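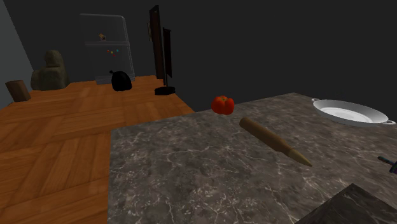

4. Installing and commissioning the Zutora under-bench water filter

4.1 Before you start

The Zutora is a two-stage cartridge filter for cold drinking water. It fits inside a standard sink cabinet and feeds a separate filtered water tap mounted on the benchtop or sink. Connection to the mains supply must be made by a licensed plumber where local regulations require it. Sections 4.4 to 4.6 can be carried out by the householder.

Check the carton against the packing slip. It should contain the filter head with wall bracket, two bowls, cartridges A and B, the filtered water tap with its washers and backing plate, a coil of tubing, a pressure limiting valve and the bowl spanner. If anything is missing, quote part kit 2341 when contacting your supplier.

CAUTION: Do not connect the unit to a hot water line. Hot water will distort the bowls and void the warranty.

4.2 Mounting the filter head

1. Turn off the water at the isolating valve and open the kitchen mixer to release the pressure.
2. Choose a position on the side wall of the cabinet, clear of the waste trap and any power point.
3. Hold the bracket level and mark the two fixing holes. Leave a hand's width of clear space below the bowls so they can be lowered when the cartridges are changed.
4. Drill pilot holes and fix the bracket with the screws supplied. For plasterboard or masonry, use suitable anchors (not supplied).
5. Hang the filter head on the bracket and tighten both locking screws by hand.

NOTE: The arrow on the filter head shows the direction of flow. It must point towards the filtered water tap. A reversed unit will still pass water, but cartridge A will clog early.

4.3 Fitting the tap

The tap may be fitted in a spare sink hole or through the benchtop. Stone, marble and engineered surfaces should be drilled by a stonemason with wet-cutting equipment. Stone dust is hazardous to breathe, and dry cutting is not permitted under any circumstances. Laminate and timber tops may be drilled with a hole saw, and the cut edge must be sealed before the tap goes in.

1. Slide the rubber washer and trim ring onto the tap stem.
2. Lower the stem through the hole.
3. From below, fit the backing plate, the spring washer and the nut, in that order.
4. Align the spout over the bowl and tighten the nut until the tap no longer rotates when the lever is used. Do not use silicone on natural stone – some grades leave an oily stain that cannot be removed. Use a neutral-cure sealant marked as suitable for stone.

4.4 Connecting the tubing

1. Cut the tubing square with a sharp blade. Side cutters crush the tube and cause leaks.
2. Confirm that the pressure limiting valve has been fitted between the isolating valve and the filter inlet.
3. Push each tube into its fitting until it stops, then pull back gently to check that it has locked.
4. Fit the red retaining clips.

NOTE: Avoid tight bends. A kinked tube must be replaced, as straightening it does not restore its strength.

4.5 Flushing

1. Fit cartridge A in the inlet bowl and cartridge B in the outlet bowl. Tighten the bowls by hand, then a quarter turn with the spanner.
2. Open the filtered water tap, then open the isolating valve slowly.
3. Run the water for 20 minutes. Grey or black water during the first part of the flush is carbon dust and is harmless.
4. Close the tap and wipe every joint with a dry paper towel. Check again after four hours and the following morning.

CAUTION: If water is found at any joint, close the isolating valve before removing a retaining clip.

4.6 Setting the cartridge reminder

1. Hold the button on the filter head until the light flashes green.
2. Release it and press once. The light goes out and the timer starts.
3. Write the date on the label inside the cabinet door.

An amber light means that replacement cartridges should be ordered. A red light means that both cartridges are due. If the light flashes red and green together, see fault code 703 in section 6.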